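Comicbibliothek Dukavdale
Zwischenbericht an die Förderstelle
27. Februar 2020

Sehr geehrte Damen und Herren, lieber Herr Blackburn,

zunächst noch einmal ein herzliches Dankeschön für Ihre Geduld. Der Bericht hätte schon etwas früher bei Ihnen liegen sollen, aber wir wollten unbedingt noch die Rückmeldung der Druckerei abwarten, damit wir Ihnen zum Sammelband etwas Verlässliches schreiben können. Derek Blackburn hatte uns ja im Herbst gebeten, diesmal ein wenig ausführlicher zu werden als im ersten Halbjahr, und das tun wir gern (manche hier sagen, das sei uns noch nie schwergefallen).

Stand der Katalogisierung

Von den Heften aus dem Nachlass, den uns die Familie im letzten Jahr überlassen hat, sind inzwischen 332 vollständig erfasst, also mit Zeichner, Autor, Tuschezeichner, Verlag, Erstauflage oder Nachdruck und einer Einschätzung des Zustands. Langsamer als geplant ging es bei den Heften der Reihe Brurnov voran. Dort wurde die Zählung mitten im zweiten Jahrgang neu begonnen, und auf den Umschlägen stehen teilweise andere Nummern als im Impressum. Wir haben uns nach längerem Hin und Her dafür entschieden, beide Angaben aufzunehmen und nach dem Impressum zu sortieren. Wer bei uns nach der Umschlagnummer sucht, findet das Heft trotzdem.

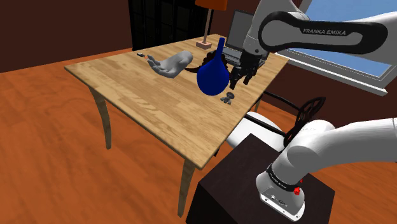
Die Datenbank läuft weiterhin über Prudeo. Der Umzug auf die neue Fassung hat uns im Januar ein paar Tage gekostet, weil die Umlaute in den Zeichnernamen nicht sauber übernommen wurden. Das ist behoben. Offen ist noch die Verknüpfung der Nebenreihen mit den Hauptreihen, was gerade bei den Superheldentiteln wichtig wäre, wo eine Geschichte gern einmal in der einen Serie beginnt und in einer ganz anderen zu Ende geht.

Sammelband "Juška"

Über diesen Teil freuen wir uns besonders! Der Band fasst die sechs Hefte der ursprünglichen Miniserie zum ersten Mal auf Deutsch zusammen. Die Übersetzung ist fertig, das Lettering für die ersten beiden Kapitel ebenfalls. Die Soundwörter bleiben im Original stehen - darüber wurde bei uns lange und durchaus leidenschaftlich diskutiert -, bekommen aber im Anhang ein kleines Glossar. Beim Papier haben wir uns für die mattere Sorte entschieden, die den schweren Schwarzflächen sehr guttut und nur geringfügig teurer ist.
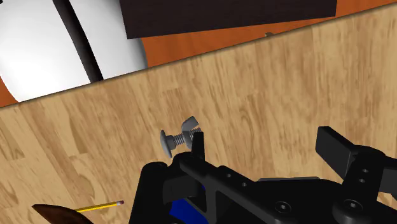

Die Druckerei hat uns den Liefertermin im Frühsommer schriftlich bestätigt, sofern die restlichen Kapitel bis Ende April dort sind. Das halten wir für machbar, auch wenn es beim vierten Heft knapp werden könnte. Dort fehlen uns zwei Seiten in druckfähiger Auflösung, und wir müssen sie wohl von einem gut erhaltenen Originalheft neu einscannen.

Lesenachmittage

Die Lesenachmittage für Jugendliche sind weiterhin gut besucht. Im Februar ging es um Ursprungsgeschichten: wie eine Figur zur Heldin wird und warum jede Generation diese Anfänge neu erzählt haben möchte. Das Gespräch war so lebhaft, dass wir das Thema im Frühjahr gern noch einmal aufgreifen.

Mittel und nächste Schritte

Die Ausgaben liegen im Rahmen des bewilligten Plans. Bei den säurefreien Hüllen haben wir etwas gespart und würden den Rest mit Ihrem Einverständnis für die beiden Neuscans verwenden. Eine kurze Nachricht dazu genügt uns völlig. Die Einzelaufstellung geht Ihnen wie gewohnt gesondert zu.

Mit herzlichen Grüßen aus Dukavdale
Ihr Team der Comicbibliothek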